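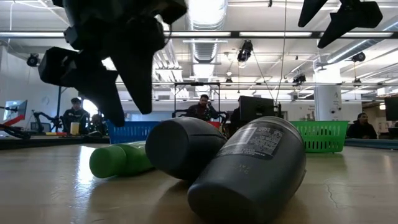 Stededex two-arm kit, trial review

Minutes of meeting, Womville site, 3 February 2019

Present: trial team, packing, stores, purchasing. Ezeani (supplier) on the phone for items 3 and 4 only.
Apologies: Perine site, will read the minutes and comment.

1. Last minutes
Agreed. One correction – the quote was for the kit with grippers, not arms only. Purchasing have the right version now.

2. Where we are with the trial
Job is still bottles into baskets, mixed sizes, bottles lying down at the start. 128 runs logged so far. Small bottles fine mostly. Large ones a problem, the fingers close on the shoulder and the bottle turns before it lifts. Happens more when the bottles are touching each other. Packing said that is how they come in real life so no good testing them spaced out.

Setting up a new task took one person most of a morning. Brochure says an hour. Trial team think an hour is possible second time round if the baskets don't move. Stores asked what happens if the baskets do move. Answer, you teach the drop points again. Not popular.

Two arms working at once: better than expected. They wait for each other properly. Some long pauses where neither moves and the screen gives no message, logged as a fault, see item 3.

Glossy table top might be confusing the vision. Matt sheet to be tried before anything is blamed on the software.

3. Questions to Ezeani
a) Pauses. Known, they say. Fix in next software release, no date. We asked for a date in writing.
b) Wider finger set for large bottles. Exists, not in the kit price. Will lend us one set for the rest of the trial. Swap is four bolts a side and then a recalibration.
c) Spare fingertips. Sold in packs only. Life of a tip depends on load, they would not give a figure. Purchasing unhappy with this and said so.
d) Support hours. Phone cover is office hours. Evening shift would have none. Evening cover can be added, price to folow.
e) Can we edit the task files ourselves without the licence? No. Viewing only.

4. Price and terms
Service plan quoted at 3000 a year, per kit, paid up front. Includes one visit, software updates, phone support. Does not include parts or fingers. Purchasing asked if the visit can be split in two half days. Ezeani to check.

Delivery 13 weeks from order. Perine want theirs sooner but no way round it unless they take the demo unit, and the demo unit has the older controller. Not recommended by trial team.

Discount if both sites order together. Amount not given on the call. Not to be counted in anyones budget until its on paper.

Ezeani left the call.

5. Discussion
Packing: would have it for the small bottles tomorrow, not for the large. Worried about who clears a jam when a bottle rolls off the far side.
Stores: baskets are all different in practice, some have handles, some have bent rims. Trial has only used the good ones. Asked for a few bad ones to go in. Agreed.
Purchasing: service plan is dear for what it covers. Want to compare with no plan and paying per call-out.
Trial team: arms themselves good, no complaints. Grippers are the weak part. Software in the middle. Manual poor, section on two-arm setup has the steps in the wrong order (calibrate comes before mounting).

Some talk about whether to look at suction cups as well. Left for now – labels would come off, and changing the question half way means starting the log again.

Cycle time still about 52 seconds a basket with three bottles. Slower than by hand. Packing said speed matters less on evenings when there is no one spare anyway. No agreement on what would be fast enough. Packing to come back with a number.

6. Decision
No order yet. Trial carries on to the end of February with the wider fingers. Decision then, order or send back. Ezeani to be told today.

7. Actions
Trial team – matt sheet on table, rerun large bottles, same positions as before
Trial team – fit loan fingers when they arrive, time the swap and the recalibration
Trial team – send pause logs to Ezeani
Stores – find old baskets, mixed, any colour
Packing – target time per basket
Packing – draft jam clearing steps for evening shift
Purchasing – chase written quote: discount, evening cover, fingertip packs, split visit
Purchasing – call-out rates without the plan
Perine – say wether they still want the demo unit considered

8. AOB
Trolley with the spare cables has gone again, please bring back.
Trial log is on the shared drive, use that one, not the copy in the email.

Next meeting end of February, same room, date to be sent round.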